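Cliltodar finger pads: a review after the first winter

Sunday, February 18, 2018

I have been using the Cliltodar pad kit since November, so this is later than I promised and a good deal longer. The short version is that the pads are good, the fasteners are poor and the documentation was written by someone who already knew the answers.

For those arriving from a search: the kit is a set of replacement gripping pads for parallel hands. It is sold here by Zallik, who also stock the adapter plates. You get two ribbed pads, two carriers, a bag of screws, a hex key and a folded sheet. I paid 275 for the lot, including the plates, which I would call fair. The same money spent at Kwon buys a plain rubber set with no carriers, and I have worn through two of those.

Fitting took an evening. The carriers go on first, and the sheet shows them the wrong way round in the second drawing. If you follow it, the ribs end up facing outwards and the hand will close on two smooth backs. The third drawing is correct. Put thread lock on the screws, as mine had worked themselves slack within a week, and a slack carrier shows up as a wandering grip width that you will waste time blaming on the controller.

After fitting, redo the tool centre point. The pads are longer than the stock ones and the default offset will drive the tips into whatever you are reaching for. I also lowered the payload figure a little and re-ran the zeroing routine with the hand open. None of this is on the sheet.

My test task is picking bread out of a basket, and has been for a while. People ask why I don't use blocks. Blocks are solved, and they tell you very little about a pad. Bread has a hard, slippery crust over a soft inside, no two pieces have the same outline, and the force that holds one piece will flatten the next. A wicker basket adds a rim that has to be cleared on the way in and on the way out, and the weave catches a fingertip if you come in low.

The routine is simple. The hand comes down open, the fingers straddle a piece, the hand closes to a set force, lifts, holds for 3 seconds and puts the piece back. A run is 275 attempts. I count an attempt as good if the piece stays put for the whole hold and goes back without being dropped. With the Cliltodar pads at my usual force setting, the last full run gave 267 good out of 275. The Kwon set never got close to that on crusty pieces, although I did not keep a proper tally and won't pretend to a figure.

Of the failures, most were approach errors and I don't hold them against the pads. If one finger lands on the piece instead of beside it, closing the hand only rolls the bread over. The remainder were true slips, all on the shinier crusts, and all near the end of the run when the ribs had filled up with crumbs.

That brings me to cleaning. The ribs do the work, and they stop doing it once they are packed. A stiff dry toothbrush clears them in a minute or so. Do not use anything wet. I tried a damp cloth early on and the crumbs turned to paste in the grooves, which then had to be picked out with a cocktail stick. I now brush between runs and have had no more trouble.

Wear is hard to judge after one winter. The rib edges have rounded slightly at the tips, less so higher up. Ju-won Cha, who runs the same kit on the bench at Trelside, sees the same pattern on heavier goods and swaps the pads left to right every month or two to even it out. I have started doing likewise.

Complaints, then. The supplied screws are soft and one head rounded off on the second removal. Replace them before you start. Spare pads are only sold in pairs with carriers, although the carriers will outlive the hand. The force table stops well above the range you need for food, so anybody handling soft goods will be working out their own numbers. I wrote to Zallik about the table and got a polite reply with the same table attached.

I would buy the kit again for soft or irregular objects. For boxes and tins the Kwon set does the job and costs less per pad. I still want to try a lower closing speed with the same force, and a deeper basket, where the length of the pads ought to matter more. If you have run these pads on anything softer than a bread roll, leave your settings in the comments and say which firmware you are on. 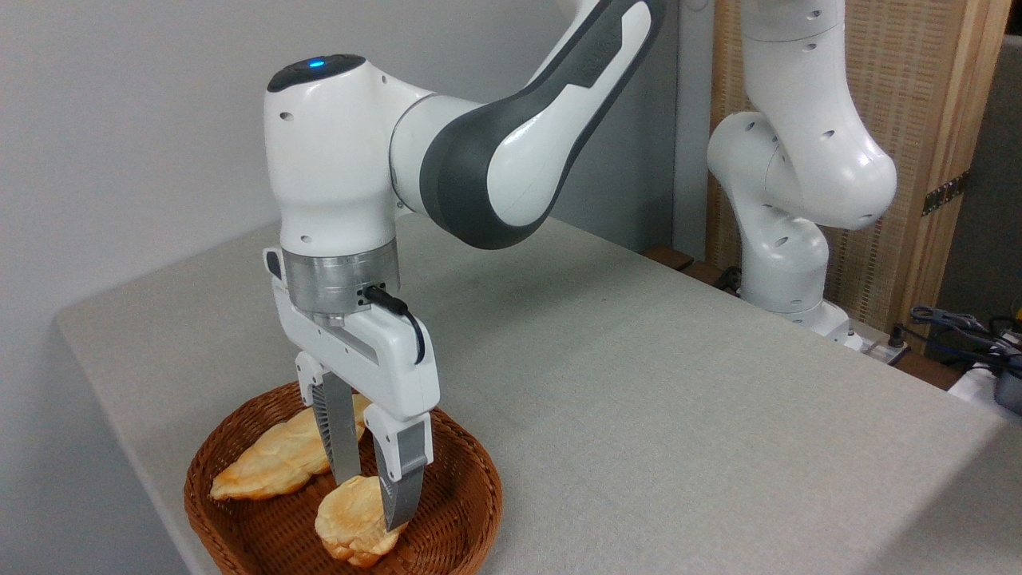 One correction on the firmware, as two people have already written in about it. The grip width drift I mentioned in my November post came from the loose carrier screws, and rolling back the controller did not cure it. If you rolled yours back on my advice, you can safely update again, but save your tool offsets first.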